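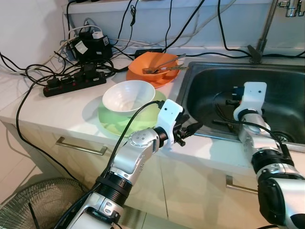 Section 4. Washing up by hand at a counter that also has power on it

Most kitchen guides assume a clear counter with nothing on it except the dishes. We have seen few of those. A more usual one has a bowl still sitting on its plate, a second bowl and plate behind it with the dirty utensils left in, and a black power strip at the far end with several plugs pushed into it and cables running along the back toward the faucet. The Dranell drying rack can be used on a counter like that, but the order of work matters, and the quick-start card that comes in the box skips most of it.

4.1 Before you run any water

1. Switch off the power strip, then unplug it at the wall. The small switches on a strip turn off the sockets. They do nothing about water getting into the case.

2. Move the strip and every adapter off the counter. Pushing them to the back is not enough. Water runs along a cable quite happily, and a cable that passes near the faucet will carry it.

3. Look for any lead hanging over the front edge. Lift it clear before you stand at the sink.

4. Dry your hands before you touch a plug. If you have already started washing, stop and dry them.

CAUTION: Splash covers, sticky cable clips and "kitchen-safe" sleeves are sold for this purpose. We don't recommend any of them as a substitute for step 2. A clip holds a cable in place, and if that place is next to the sink you have gained very little.

4.2 Sorting the dishes

1. Take utensils out of bowls first. A spoon lying across a rim will tip out when you lift the bowl, usually onto the floor.

2. Separate each bowl from the plate under it. Carrying them as a pair saves one trip and costs a bowl sooner or later. Glazed bottoms slide.

3. Scrape off dried food before soaking. Warm water softens most of it in 20 minutes. Leaving it overnight, as some people swear by, mostly gives you cold gray water.

4. Put the utensils in the sink last, on their own, so you can see them.

Note: Matching bowl and plate sets can be washed in any order. The Flurkholm leaflet says to wash light colors before bright ones to avoid staining. We tried it both ways with glazed dishes and saw no difference.

4.3 Loading the rack

1. Set the rack on the side of the sink away from the outlets. If your kitchen only allows the other side, don't leave the rack there to drip.

2. Stand plates in the slots, 2 slots apart if they have wide rims.

3. Place bowls face down and slightly tilted. A bowl set flat traps water inside.

4. Utensils go in the cup, handles down. Knives go in handles up.

Note: The box says the rack is good for over 2,000 loads. We don't know who counted. Check the rubber feet now and then and replace them when they stop gripping.

4.4 Putting the power back

1. Wipe the counter, including the ledge at the back, and wait until it is dry to the touch.

2. Wipe each cable with a dry cloth. If an adapter has been splashed, set it aside and don't plug it in again. Rice does not fix adapters.

3. Find the strip another home if you possibly can - a shelf or a side table will do. Steps 1 to 4 of section 4.1 have to be repeated for every wash as long as it lives on the counter.

For spare feet and cups, see section 7.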